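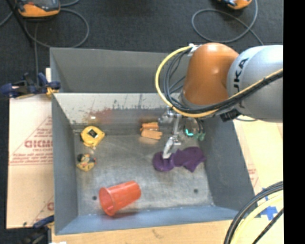 ## 4. Caring for the sorting bin

A metal bin puts up with a great deal, and yours will serve you for many years if you give it a little attention now and then. Scuffs, fine scratches and brownish patches on the floor of a gray bin are ordinary wear. They won't harm your cloths, provided the surface still feels smooth under your hand.

**Before you begin**, stop all work at the bin, switch off the power at the wall and have the Hultum cleaning kit within reach.

1. Take out every piece of cloth, and do look in the corners – a small dark item is easily missed in the shade of a wall.
2. Shake each piece open. Cloth that has been left bunched up can hide a button or a pin in its folds.
3. Wipe the floor of the bin with a soft, damp rag, working from the far wall toward you.
4. Go over the sloping panel the same way. Dark scrapes often lighten after 2 passes with Grudilari paste, so please don't be tempted to scrub.
5. Dry everything well, including the seams where the walls meet the floor, and leave the bin empty for 31 minutes.
6. Run your fingertips lightly over the floor, wearing thin gloves. If you feel a burr, smooth it with the fine pad before any cloth goes back in.

> **Caution:** Never use steel wool or bleach. Both will roughen the metal, and rough metal snags knits terribly.

**Note:** Cloudy marks that stay after drying are usually old soap. A second wipe with plain warm water takes care of most of them.

Replacement pads are listed in the Trokby parts sheet under number 369.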